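Practical Theology 2: Ministry by Letter and Voice
Notes for Unit 16, prepared by Archana Pant

Reading before class: Colossians 4, and the chapter by Felicidad Tolentino in the course reader.

1. Letters in the early church

Paul wrote several of his letters while he was a prisoner. He could not visit the people, so he wrote to them, and a trusted person carried the letter and probably read it aloud. Please notice in Colossians 4:16 that the letter must be read in one church and then passed to another. A letter was a thing heard by a group. We will come back to this when we speak about radio.

2. The pastoral letter in the mission period

The Manalastas mission began in 1866 with one chapel and a very large valley. The first pastor there visited each village only in the dry months. In the other months he sent a letter, and an elder read it after the hymn. Tolentino has studied these letters. She finds that they are short, they name the sick, and they almost never explain doctrine. Think about why this is so.

3. Radio and the listener who writes back

Wilfredo Macapagal started the Lirudura evening program with a prayer line. In the first year it received about 2000 letters, many from people in hospital or in prison. His rule was that each letter gets an answer by hand, also when the answer is only a few lines. Some students find this rule not practical today. Be ready to defend your opinion.

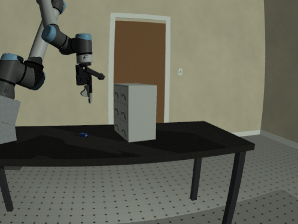 Fig. 1. Simulated robot arm over a long black table.

4. For discussion

What does a person in prison need from a letter that a sermon cannot give?
Who may read a prayer request, and who decides it?
Is a printed answer still pastoral care?

Written work: one pastoral letter, two pages, to a listener you have never met. Give it to Tegan Prendergast before the end of June.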